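How Do You Shop for a Robot?

Hi, kids! I write the Gyamfi science pages, and the question I get most in the mail is "How much does a robot cost?" Great question! The trouble is that it's a bit like asking how much a pet costs. A goldfish? A horse? And are we counting the hay?

So let's go shopping together. Pretend we run a kitchen called Purerel that packs lunches for schools. We want a robot arm to help put food into bags, and we have 600 coins to spend. (I'm using pretend coins because real prices change all the time, and real robot arms can cost as much as a car!)

First we buy the arm. That's 200 coins. Hooray, lots left over! Except an arm all by itself has no hand. The hand is called a gripper, and you usually pick it separately. Think about what lunch feels like when you hold it. A grape is small and squishy, a carrot is hard and skinny, and a juice box is slippery with flat sides. A gripper that's great with boxes might squash your grapes. Ours costs 76 coins, and I'd want to try it on real food before paying.

Next comes a strong table, which costs 24 coins. I know, tables are boring! But a wobbly table means a wobbly robot, and then the sandwich lands in the wrong spot.

Let's add it up: 200 and 76 and 24 makes 300. That's half our coins gone, and we still need cameras, so the robot can find the food, and safety gear for the people working nearby. Somebody has to teach it the job too, and that person gets paid. Oh, and save some coins for repairs! Parts wear out, just like the brakes on your bike.

Before grown-ups buy anything, they write a plan. I like to start mine with these:

What job should the robot do?
How heavy is the heaviest thing it has to lift?
How much room do we have?
Who will fix it?

Sometimes the plan says "don't buy one yet," and I think that's a perfectly good plan. You can often rent a robot for a while, too, and see how you get along.

Try writing a plan for your own house. I did one for a sock-sorting robot and ran out of coins before I got to the left socks.

Comments (3)

Stosotach: My class did this with 600 paper clips. We spent too many on the arm and had to start over!

sockfan: can it do mittens

Urnetti: We forgot about repairs. Now we have a repair jar.

Contact us | © 2023 Gyamfi | Back to top

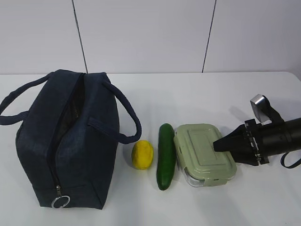

Why do people buy the gripper separately from the arm?

Different jobs need different hands, so buyers choose the gripper that suits the things they want to pick up. If the job changes later, they can often swap the gripper and keep the same arm.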